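About Kirness

Kirness is a shared workshop in Catemthorpe where members build and train robots. Eilidh Gillies and Rainer Strobel started it with 5 members and one bench, and we now have the use of 1,876 square feet.

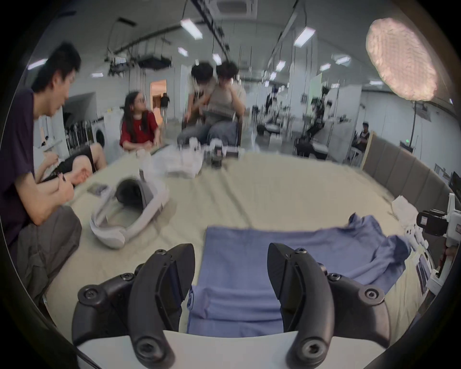

Members round the table in the main room.

Our main build is Qudah, a home robot meant to deal with laundry. We make the hand-held grippers ourselves and use them to show the software how clothes are handled. So far we have recorded 800 folds. The target is 4,000.
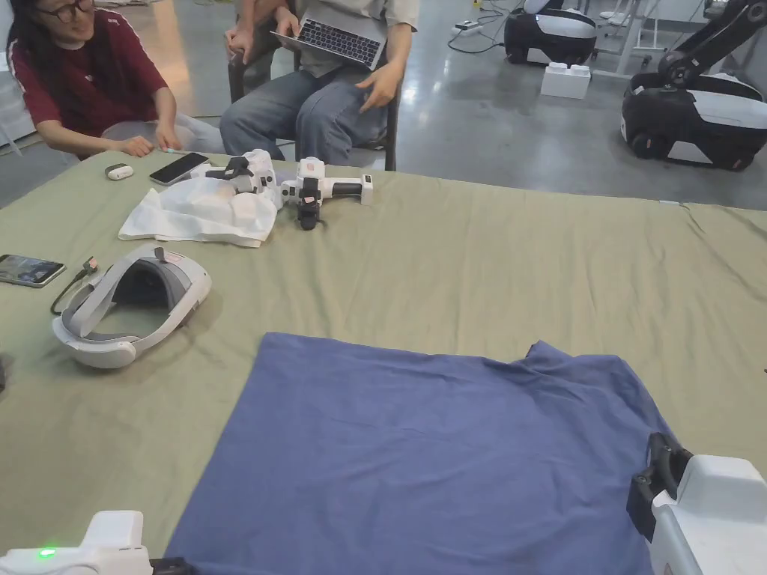

Ruaridh Moffat looks after the gripper design and keeps the print files up to date. Lorraine Bolger writes the software. Members can borrow a pair of grippers for the evening once they have done the induction.
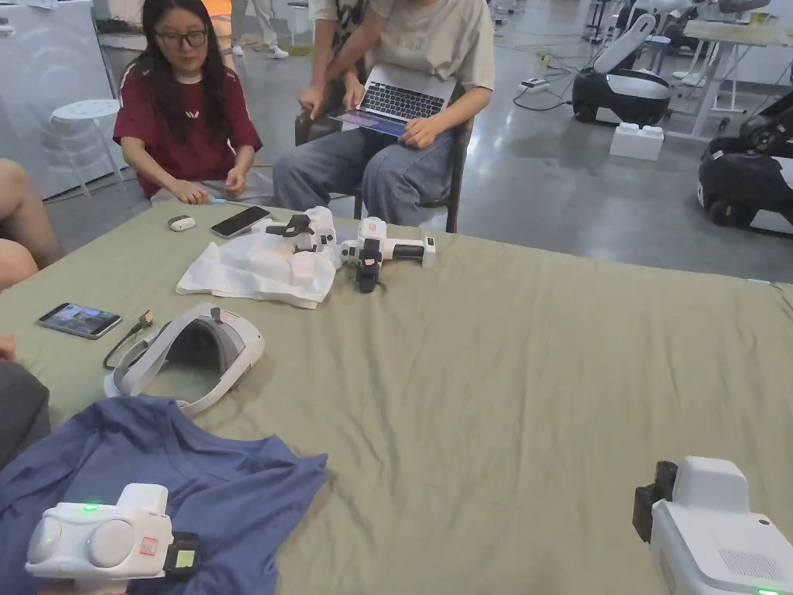 New members are taken on in June. No experience is needed, but you should be happy to fold the same T-shirt many times. Write to Alistair Tennant for a form.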